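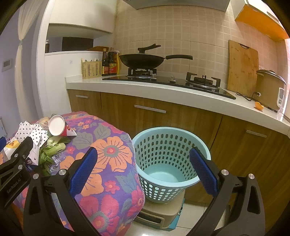

Kitchen Cleanup Project, Final Report
Group 3: me and Bogumił Żak

Our idea was pretty simple: get a gripper to clear kitchen scraps into a waste bin, and do it in a regular kitchen with all the usual clutter. We called it Claltix (don't ask, it was a Sunday and we were tired).

We started with the hand-held gripper, the one with two black fingers and blue textured pads, so we could work out the grasps ourselves before writing any code for an arm. I did most of the gripping and Bogumił kept the log. By the end of June we had 372 logged grasps, which is way more than I thought my wrist could take!

Paper cups were easy once we stopped squeezing so hard. Bok choy stems were awful. They slid out sideways, and we spent 2 whole evenings on vegetable scraps alone. Crushed bottles came somewhere in between, because you have to find the flat part first.

The bin mattered a lot too. We tried 7 spots for it and liked it best up on something low, close to the trash, with the rim tipped toward the gripper (less reaching, fewer drops).

Still to do: mount the fingers on the arm in the Bolitthorpe workshop, fix the left finger's pivot, which sticks when it opens wide, and rerun the vegetable tests.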